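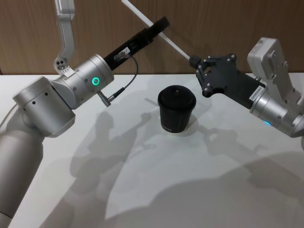
Foro Hutport > Hostelería y eventos > Vasos y desechables

La pajita no entra bien por la tapa del vaso de café

brezo_alto
Publicado el 19/10/19

Buenas. En la oficina montamos una mesa de bebidas para las visitas y hemos cambiado de vasos. Los nuevos son los negros de café para llevar, de 354 ml, con tapa a presión. Los pedimos de la marca Tomow a través de un distribuidor y con el café caliente no tenemos ninguna queja.

El problema viene con el café frío y con el té con hielo, que se piden con pajita. Las que tenemos son blancas, rectas, sin codo, de 7 mm. Al meterlas por la abertura de la tapa rozan en los lados y hay que empujar. Si se empuja un poco de más, la pajita se dobla por arriba o la tapa se suelta de un lado y hay que volver a cerrarla. Ya hemos tenido un par de vasos volcados en la mesa, que es blanca y se nota cualquier gota.

He probado a poner primero la pajita y después la tapa, pasándola por la abertura, pero se tarda más y acabas tocando con los dedos la parte por la que se bebe.

Lo que quiero saber:

¿Hay alguna manera de meter la pajita sin forzar la tapa, o tengo que cambiar de pajitas?

Si tengo que cambiar, ¿qué diámetro pido? En el catálogo de Cekik vienen de varios y no sé cuál le va a una tapa pensada para beber a sorbos.

¿Y el largo? Las nuestras sobresalen bastante y en cuanto alguien pasa el brazo por la mesa se las lleva por delante.

Gracias de antemano.

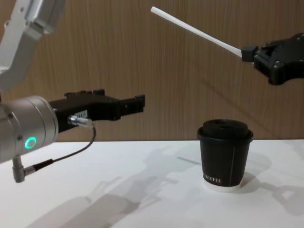 Respuestas

paco_termo

Cambia de tapa y ya está. Las de café caliente no son para pajita. Las hay planas con el corte en cruz en el centro, que son para bebida fría. Si el vaso es de tamaño estándar te valdrán las de casi cualquier marca.

Nosotros tiramos una caja entera de pajitas gordas por lo mismo, las que eran para batidos. Por esa abertura no pasan ni queriendo.

brezo_alto

Gracias, paco. Lo de la tapa lo había pensado, pero tenemos 2 cajas sin abrir de las actuales y quería gastarlas antes. Además tendríamos que llevar dos tapas distintas en la misma mesa y la gente las va a mezclar.

paco_termo

Pues entonces pajita fina. 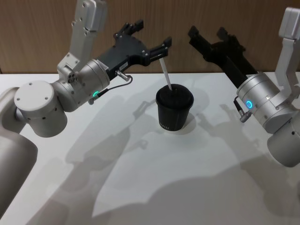

Hanneke De Graaf
Moderadora de la sección, encargada de compras de una cafetería

Antes de comprar nada, mide la abertura. La mayoría de estas tapas tienen un hueco ovalado o rectangular con las esquinas redondeadas, y lo que cuenta es el lado corto. Si por el lado corto tienes menos de 7 mm, tu pajita siempre va a rozar, la pongas como la pongas. Con una de 5 mm deberías tener holgura en casi todas. No te puedo decir la medida exacta de la tuya porque no conozco esa tapa y los fabricantes cambian el molde sin avisar.

Sobre la manera de meterla, a nosotros nos funciona así:

Cierra primero la tapa y repasa todo el borde con el pulgar. Muchas veces se suelta al meter la pajita porque ya estaba mal cerrada por un lado, normalmente el que queda sobre la costura del vaso.

Deja el vaso apoyado en la mesa. Mucha gente lo levanta y lo aprieta con la mano, el vaso se ovala y la tapa salta. Se sujeta por abajo, sin apretar, o no se sujeta.

Coge la pajita por el extremo de arriba si entra suelta. Si roza, cógela más abajo, a un par de dedos de la tapa, y ve bajando la mano en varias veces. Se dobla cuando empujas desde arriba del todo y abajo encuentra resistencia.

Entra un poco en diagonal, con la punta hacia el centro del vaso. La abertura está cerca del borde y, si bajas en vertical, es fácil que la punta choque con la pared o se quede encima de un hielo. Si notas que se para, súbela un poco y gírala.

No llenes hasta arriba. Al meter la pajita sube el nivel y sale líquido por el agujerito de ventilación de la tapa. Ese agujero no lo tapes.

Con el largo no hay mucho misterio. Mide la diagonal por dentro del vaso, desde la abertura hasta el lado contrario del fondo, y súmale lo que quieras que sobresalga. Si se queda corta se te cuela dentro y hay que abrir. Si es muy larga hace palanca y el vaso vacío se vuelca solo. Cortarlas a mano lo hemos hecho una temporada y no lo recomiendo, el borde queda irritante para el labio y se pierde mucho tiempo.

Si son de papel, hay otra cosa: al mojarse se hinchan un poco, y una que entraba justa en seco luego no sale. En ese caso baja de diámetro seguro.

Para no tocar la parte de beber, pon las pajitas en un recipiente alto junto a los vasos y que cada uno se la coloque. En Van Acker, donde compramos nosotros, las sirven también enfundadas de una en una. Salen más caras y generan más basura, pero en una mesa de autoservicio se agradece.

Lo de las dos tapas en la misma mesa yo tampoco lo haría. Gasta las cajas que tienes con pajita fina y en el siguiente pedido miras una tapa que sirva para las dos cosas.

brezo_alto

Muchas gracias, Hanneke. Acabo de medir y el lado corto se queda en menos de lo que mide la pajita, así que normal que roce. Pido las de 5 y de paso miro el largo. Lo de apretar el vaso con la mano lo hacemos todos aquí.

lirón71

A mí me pasa igual con otra marca. Yo directamente quito la tapa para el café frío y no pasa nada, aunque claro, en mi caso se lo toman sentados.

Tema marcado como resuelto por brezo_alto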